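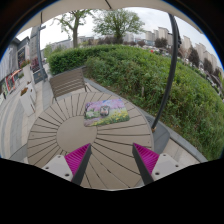
Questions about our dog classes

Posted 2021-02-07 by Fumiko Maruyama

Search this site Enter keyword Go

My dog barks and pulls when he sees other dogs. Can he join a group?
Not at first. Please book a private lesson with Kayode Jibrin. He will meet your dog alone and decide with you what is the next step. Many barking dogs are only frustrated or worried, and they can come into a small group later. We do not use the word "aggressive" on our forms until we know the dog well.

How many dogs are in one class?
The reactive dog class has 4 dogs at most. Puppy class can be bigger, up to 15, and then two trainers are present.

How old must a puppy be?
Ten weeks, with the first vaccination done at least one week before. Bring the vet booklet to the first lesson. A photo of the page on your phone is also fine.

What equipment do you allow?
A flat collar or a harness, and a normal leash of two meters. We do not allow prong collars, choke chains or electric collars, also not switched off. Flexible leashes must stay in the car.

Which treats should I bring?
Something soft that your dog can swallow quickly, cut very small. Chicken or cheese works for most dogs. Please bring more than you think is necessary. If your dog has an allergy, tell the trainer before the lesson, because sometimes we give food to each other's dogs.

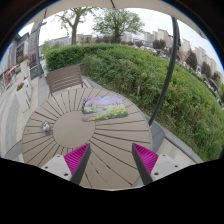
Can my children come along?
Yes, from eight years old, and with one adult who is not holding the dog. In the reactive dog class we prefer adults only.

My dog growls at me when I come near his bowl. Should I take the bowl away?
No, please do not. Leave him to eat in peace and call us. Growling is information, and a dog that is punished for it may stop growling and bite without warning. Noboru Tanabe handles these cases and visits you at home in Vanedby or Wornell.

I missed a lesson. Can I take it another time?
You can take up to 3 missed lessons with the next group, if you told us the day before. Private lessons cannot be moved on the same day.

Is there class in winter?
Yes, except the last two weeks of December. In heavy rain we send a message in the morning.

Contact: Vistavura Dog School, Vanedby, extension 819 | © Vistavura | Back to top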